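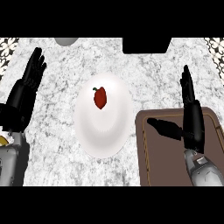
Sarnavbridge, June

Section 4. Sealing the countertop

This section is for owners of marble and other natural stone countertops who have bought the Likmont 202 sealing kit. Please read it to the end before you open the bottle. If your countertop is made of quartz composite, laminate or steel, do not use the kit on it.

White marble with gray veining, as in the picture at the head of the section, takes the sealer well, but it also shows mistakes more clearly than a dark stone. If you are sealing such a stone for the first time, begin with a part that is normally covered, for example behind the toaster.

4.1 What is in the kit

One bottle of sealer, 500 ml
One bottle of Vainio stone cleaner
Applicator pad with handle
Cotton cloths for wiping
Gloves
Test dropper

You need also masking tape, a bucket and a clock or timer. They are not in the kit.

4.2 Check if the stone needs sealing

1. Clean a small place with plain water and let it dry overnight.
2. Put several drops of clean water on it with the test dropper.
3. Wait ten minutes.
4. Wipe the water away and look at the stone from the side, with light coming from the window.

If the place became darker, the stone is taking in water and it should be sealed. If there is no change, the old sealer is still working. In this case close the kit and repeat the test after half a year. Sealing a stone that does not need it will leave a sticky film, and to remove this film is much more work than to seal.

Note: Make the test in more than one place. The stone near the sink and the stove usually loses its protection earlier than the rest.

4.3 Prepare the surface

1. Take away everything that stands on the countertop.
2. Scrape off dried food with a plastic card. Do not use a knife.
3. Put a small amount of Vainio cleaner on a damp cloth and wash the whole surface, with the edges.
4. Rinse two times with clean water. Change the water between.
5. Dry with a towel, then leave the stone to dry through the night.
6. Cover with masking tape the edge of the sink, the stove frame and any wooden parts that touch the stone.

Caution: Never clean marble with vinegar, lemon juice or a product against limescale. The acid makes dull marks in the stone, and the sealer cannot repair them. If you already have dull marks, they must be polished before this work. See Section 6.

4.4 Apply the sealer

The room temperature should not be over 26 degrees Celsius. In a warmer room the sealer dries before it goes into the stone. In summer we advise to work early in the morning.

1. Open a window. Turn off the stove and any pilot flame.
2. Put on the gloves.
3. Shake the bottle and pour a little sealer on the applicator pad. The pad should be wet but it should not drip.
4. Start in the corner farthest from you and work in overlapping lines. Do a part that you can reach without moving your feet, then stop.
5. Wait five minutes. If a place becomes dry during this time, put a little more on it.
6. Wipe away all sealer that remains on top, using a dry cotton cloth. Turn the cloth often.
7. Go to the next part and repeat steps 3 to 6.
8. When the full countertop is done, polish it once more with a fresh cloth.

Caution: Do not let the sealer dry on the surface. If it happened, wet a cloth with new sealer, rub the dry place until it becomes soft, and wipe at once.

Caution: Used cloths can heat up by themselves. Lay them flat outside until they are fully dry, or put them in a metal can filled with water. Do not leave them in a pile.

4.5 Waiting time

Leave the countertop for 4 hours before you touch it. After this time you can remove the tape, pulling slowly and low to the surface. You may put back light things the same evening. Keep water, oil, wine and coffee away until the next day, and food should not lie directly on the stone before that time also.

For a very porous stone a second coat is useful. Apply it after the first waiting time, in the same way. You will need less sealer for it.

4.6 Daily care after sealing

Wipe spills soon, also on sealed stone. The sealer gives you more time but it does not stop an acid. Cut vegetables and fruit on a board. Under hot pots use a mat.

For washing, a soft cloth with warm water and a drop of mild dish soap is enough. Stotetti wipes for stone can be used too, but let the surface dry before you put anything on it.

4.7 Storing the rest

Close the bottle tightly and keep it upright, away from frost and children. Write the month of opening on the label. An opened bottle is good for one year. If the liquid has become cloudy or thick, do not use it, and bring it to the collection point for household chemicals.

Text of this section: Guoqing Xue
Next: Section 5, Removing stains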